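Campus Life / Research / Student Projects / Archive

Filed under: Engineering Education

Before Demonstration, Practice by Hand

The manipulation course at the Kurkeck Institute admits 19 students each year, and most of them arrive expecting to write software. Their first assignment involves very little of it. For the opening weeks of the term, they pick things up and put them down again, using hand-held grippers, and every attempt is recorded for later use.

The course grew out of the Ester project, a student effort to teach a robotic arm to sort small household objects. Its founders found that the arm performed only as well as the examples it was given, and that good examples demanded patience. A hesitant reach or a careless release would appear again in the behavior of the machine. The faculty at Kurkeck has since made careful demonstration a graded part of the work.

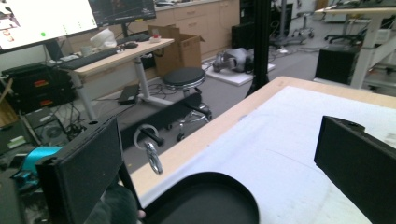
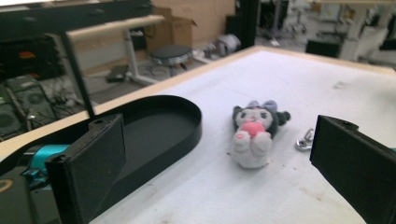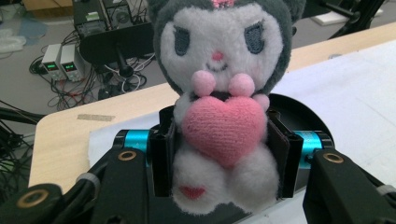
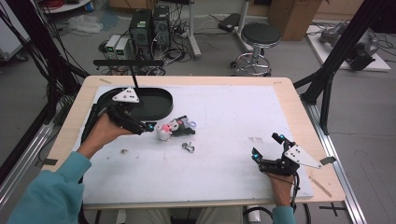
Practice at the table, with hand-held grippers.

Soft objects are introduced early. A rigid block offers a limited number of sensible grasps, while a stuffed toy yields under pressure and seldom lies the same way twice. Students are asked to vary their approach and to keep a written log of each session — failed attempts included. Sessions last 30 minutes, after which the operators change places. Instructors have observed that fatigue shows in the recordings well before students notice it themselves.

In the second half of the term, teams of two train a model on their own recordings and present the results at the Rasstead Student Robotics Meeting, held each May. Kurkeck sent 11 teams in the most recent year. Judges at Rasstead score reliability over speed, a rule that has shaped the course considerably.

The Bailly Fund has agreed to support a second section beginning in the fall. Applications are open to students in any department, and no previous experience with robots is required.

Contact the Editors | © Kurkeck Institute Magazine | Back to top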